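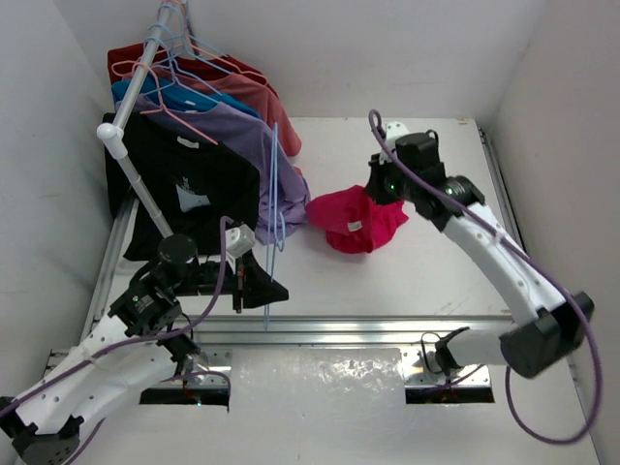 Uliana Yurchenko wrote back before nine to say that a hanging kit should be judged on the shirt it finds hardest, so please would I stop sending her the average. Fair enough. She wants the worst garment named in the report, with the hanger colour next to it in case that matters to the detection.

Notebook, July, Flikum evaluation, bench 2. Entry by Rafsan.

What we have on trial is the Flikum two-arm garment package: the arms, grippers, wrist cameras, one fixed camera, and the software licence for the length of the trial. Hettiarachchi are the supplier. The rack and the hangers are ours, and so are the T-shirts. Kamrul asked for mixed colours so that a fault on one shade would show up early.

Quote as it stands: 3000 for the quarter's rental, support included, first line by phone and second line by email. Spare finger sets are 108 the pair. Berenice thinks that is steep for a wearing part and I agree. I have asked whether the price drops if we order ten pairs – no answer yet.

Setup notes, mostly for Kamrul when he takes over the bench:

Start the controller first, then the arms. If you do it the other way the software finds only one arm and you have to restart the lot.

The calibration routine takes 25 minutes. The manual says to run it weekly. I would run it whenever the rack has been moved, even slightly.

Gripper force is on page two of the settings, under "contact". Default is too firm for thin jersey in my opinion. I have it two notches down and have written the old value on the tape on the monitor. 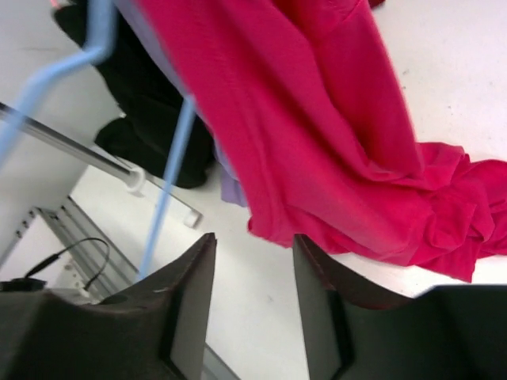

Wrist camera view, magenta shirt and light blue hanger.

The wrist view is the part of the package I would pay for. From the fixed camera it is hard to judge how close a fingertip is to a fold, and on the wrist stream you can judge it well enough to stop a bad grasp. The viewer software is clumsy, though. It forgets the window layout every time it closes, and there is no way to put a marker on the recording while it runs. I have been writing times on paper and typing them in later. Reported to Hettiarachchi as a request, not a fault.

Thin wire hangers remain my main worry. The sales sheet says "standard hangers" and gives no wire thickness. Anoma rang their support line and was told that the demonstration unit is normally shown with moulded ones. We use wire, and we are not going to change every hanger in the stockroom to suit a rental. I want that in writing from them before we talk about a longer contract.
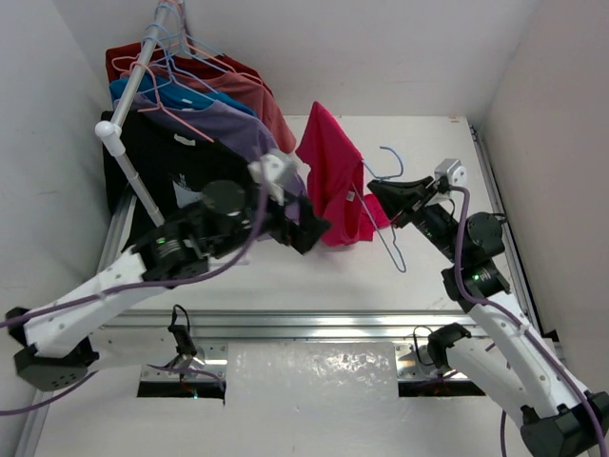

The other thing to settle is who pays for cable wear. The arm cables are listed as consumables in one part of the contract and as covered parts in another. Anoma has marked both clauses and will send them over together so they can't answer one and skip the other.

Comparison with the Petance unit, from the notes we kept in spring: Petance was quicker to set up and had a far better manual. It had one arm, so somebody had to hold the hanger for it, and for our purpose that rules it out whatever the price. Wundlow never sent a unit, only a brochure, and I have taken them off the list.

Still open:

Finger price for a larger order. Me.
Hanger wire thickness, in writing. Anoma.
Cable clauses. Anoma.
Try the dark shirts with the overhead lights dimmed, same settings as today. Kamrul.
Ask whether the licence lets us export the recordings after the trial ends. Berenice has asked once and got a reply about something else.

Uliana's worst-garment table goes on the shared drive, in the Flikum folder. Please fill in every column, including the hanger colour, and put your initials at the end of the row. Bench is booked to us until Sunday.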